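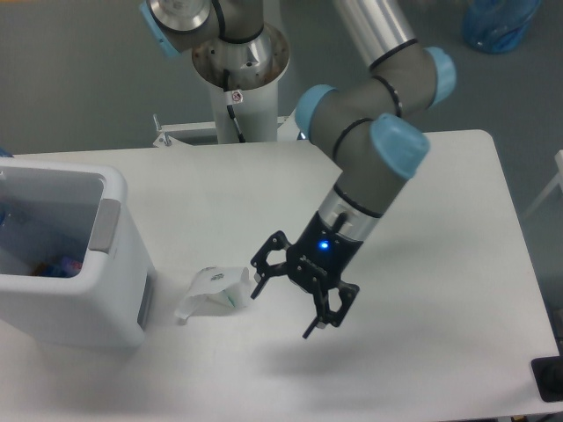

Gray arm with light blue caps, white table.

The Second Verse

The Triswood Office of Recorded Music received the application of Lizelle Fourie in March. It concerned one verse, the second, of a song called "Munmont Road," released on the Plasteck label under the name of the singer Mota. The applicant stated that she had written the verse and recorded it in a single evening, and that the voice on the record was hers. She requested that her name be added to the credits. She did not request money. The line on the form where an amount is normally entered had been struck through with a ruler.

The file was assigned to Jana Teuber, Senior Examiner, who wrote to both parties in the usual terms. Plasteck replied through its manager, Liviu Oprea. The first pressing had consisted of 1000 copies. The sleeve had been approved by the artist. No other vocalist appeared in the label's ledger for that session, and the label considered the matter settled.

The Examiner played the record in the listening room with the door closed. In the first verse the singer took a breath before every line. In the second there were no such breaths, and the word "river" was given three syllables. The Examiner recorded these observations on Form 13 and attached the applicant's demonstration tape, on which the word "river" was also given three syllables.

A hearing was convened at two o'clock. Present were the Examiner, the applicant, Mr. Oprea, and Wiebke Stüber, who took the minutes. Mota was notified and did not attend. The engineer, Timo Weidemann, attended at the Examiner's invitation and brought his own chair cushion.

Mr. Weidemann was asked who had been in the studio.

"The two of them," he said. "They'd been friends since school. Mota lost her voice after supper. Lizelle went in and did it, and we all went home."

He was asked why this did not appear in the ledger.

"It was one microphone and one fee," he said. "There was only one line to write on."

Mr. Oprea observed that the audience had admired the record as the work of one artist. Fans had had the second verse tattooed on their arms, with Mota's name under it. He asked whether the Office proposed to correct those as well. The Examiner replied that the Office had jurisdiction over sleeves, labels and printed inserts only.

The applicant was then invited to make a statement. She said that she had heard the song in a pharmacy the previous winter and that the woman at the register had been singing along.

"She came in on the second verse," Ms. Fourie said. "She did the river part the way I do it."

She had nothing to add, and the minutes show a pause of some length – Ms. Stüber wrote the word "pause" and underlined it.

The finding was issued the same month. The second pressing, also of 1000 copies, would carry both names in type of equal size. Before the notice could be mailed, an envelope arrived at the front desk with no return address. It contained a sleeve from the first pressing. Under the title, in blue ink, someone had written "with Lizelle," and signed it Mota.

The Examiner stamped it received and placed it in the file.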